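Rice cooker with Chinese-only buttons, how do I just cook plain rice?

Posted by Guilan Xiong, 4 Jan 2025
Kitchen & Small Appliances

Hello all, and I hope this is the right corner of the site, I usually only read the gardening side.

I've been lent a rice cooker by my aunt, who has gone back to live near her sister and couldn't face packing it. It's a black Philips one with the buttons on the front, and every word on it is in Chinese. Now, I know what my name looks like, and you'd think I would manage, but I grew up in Clallard and my reading stopped at the children's books my grandmother had. I can speak well enough to order dinner and be told off. I recognise the character for "time" and after that I'm guessing.

The instruction booklet is long gone. My aunt's advice over the phone was "press the one you press", and when I asked which one that was she started telling me about her knees.

What I'd like to know is:

What does each button do, in plain English?

Which one do I want for ordinary white rice, for two people, nothing fancy?

Is there any way of setting it before I go to work so that it's ready when I come in? I'm out of the house until six most evenings and my husband will not wait, he will eat toast.

I did have one go at it. I put in a mug of rice and what I thought was enough water, pressed a couple of things, and the rice sat there looking at me. After a while I got cross and did it in a saucepan. So I'm clearly missing a step and I'd be grateful for any help, however basic. I have a 16 kilo sack of rice from the shop on Kelwood Road (it was on offer, and I got carried away) so there is some urgency.

Thank you in advance!

Guilan

Zhiqiang Cai

Hello Guilan, and welcome over from the gardening side. You've come to the right place, I have been cooking on one of these for years and my wife's parents have another, so between the households we have burnt, drowned and forgotten most kinds of grain.

I suspect your first attempt failed at the very last step. On these cookers choosing a programme doesn't start anything. You choose, and then you have to press the start button as well, and people who are used to the old sort with one lever miss it every time. My mother-in-law did precisely the same and rang us to say it was broken.

I'll go through the words on ours one by one. If your buttons say the same things you're in luck. If one or two are different, type out what you can or copy the shapes and I'll have a look.

But first the rice itself, which matters more than the buttons, in my view. Measure it with the little plastic cup that came with the cooker if you still have it. It's smaller than a mug, and the lines on the inside of the pot are drawn for that cup. So if you put in two cups of rice, you fill with water up to the line marked 2. If the cup has gone, use any small cup you like and go by equal amounts of rice and water, with a splash over, and adjust next time. Every bag of rice is a bit different and so is everybody's idea of what's nice. I like mine softer than my wife does and we have simply agreed to take turns.

Wash the rice in a separate bowl. Swirl it round with your hand, pour off the cloudy water, and do that two or three times. I know people wash it in the inner pot, and I do it myself when I'm tired, but it's not kind to the coating. Then tip the rice into the pot, add your water, and wipe the outside of the pot with a tea towel before it goes in. Please don't skip the wiping. Water on the underside gets onto the heating plate, and it hisses and leaves marks. Give the pot a small turn left and right as it goes down so it sits flat, and close the lid until it clicks. 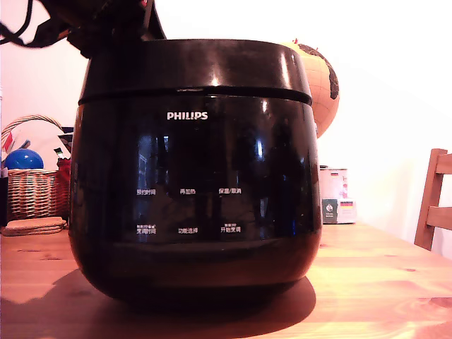

Our cooker on the table. Top row: 预约时间, 再加热, 保温/取消. Bottom row: 烹调时间, 功能选择, 开始烹调.

Going along the top row from the left:

预约时间 is the preset time, for having your rice ready later on.
再加热 is reheat.
保温/取消 is two things on one button, keep warm and cancel. When you have got into a muddle, this is the one that gets you out of it.

And the bottom row:

烹调时间 is cooking time.
功能选择 is choose function, which is how you move between the different programmes.
开始烹调 is start cooking. This is the one you press! I think your aunt was talking about this one.

So for plain rice, press 功能选择 until you've got the ordinary rice programme (look for 米饭 or something with 饭 in it, that's the cooked rice character), and then 开始烹调. Then leave it be. It will take longer than the saucepan, and you will be tempted to lift the lid, and I'd ask you not to. When it has finished, give it ten minutes with the lid still down and then fluff it up with a plastic or wooden paddle. No metal spoons, for the sake of the coating again.

For coming home to hot rice, you choose the programme first, then use 预约时间 to set the delay, then start. One thing to check is whether yours counts the hours until the rice is finished or the hours until it begins, as I've met both sorts. Try it on a day when you're at home. I also wouldn't leave rice sitting in water all day in a hot kitchen in summer. In January I should think you're safe enough if your house is anything like ours, but a shorter delay is better than a longer one, and cold water to start with.

And don't leave it on keep warm for ever and a day either. It goes yellow and hard round the edge. If there's a lot left over, get it out of the pot, cool it quickly and put it in the fridge.

One more thing and then I'll stop. If your aunt brought the cooker from abroad, turn it over while it's unplugged and read the label underneath for the voltage. Ours was bought in China and takes 220, which has been fine on the sockets here, but do look at your own, and use a proper adaptor with an earth pin if the plug is different. I had a cheap one that got warm and I threw it away.

Let us know how the first pot comes out. My regards to your husband and his toast.

Sæther

sticky labels. write the english on and stick it next to the button, done in five minutes. my flatmate did ours with a Brukex label maker but masking tape is fine

also you can point a translator app on your phone at it. mine called one of the buttons "appointment" which confused me for a good long while, it's the timer

Guilan Xiong

Oh, thank you both, you are kind. Zhiqiang, all six of mine are the same words, though I had to hold the phone right up against the cooker and go back and forth to be certain. I never touched 开始烹调 at all. I had been pressing 保温/取消 because it seemed the friendliest, so I expect I was cancelling it over and over.

Found the little cup as well! It was in the bag with the spare flex, wrapped up in a sock. I made two cups last night, washed three times, wiped the pot, did the small turn left and right and felt very professional. It came out a touch wet for me but properly cooked all through, and we ate the lot with eggs and some greens. I'll take the water down a shade below the line next time.

The label underneath says 220 too, so that's a relief. Sæther, I'm going to do the labels this weekend, as my husband has asked for "start" in red.

Could I be cheeky and ask about porridge? There's a programme with 粥 on it, which I do know, having been fed it every time I had a cold. Do I go by a different line for the water?

Zhiqiang Cai

Very pleased to hear it, and well done on the sock. Yes, for 粥 there is usually a separate set of lines inside the pot with that same character at the top, and they'll have you using a great deal more water for the same rice. Don't go over the highest one or it bubbles up through the vent and makes a mess of the lid, which is a misery to clean. Start with half a cup of rice, it goes a surprisingly long way. I put a few slices of ginger in at the beginning and the salt at the end.

Was this page useful? 23 people found this thread helpful.

We use cookies to remember your settings and to see which pages are read. By carrying on you agree to our use of cookies. Manage cookies

Contact us | House rules | Privacy | © Kelwood Neighbours Help Pages | Back to top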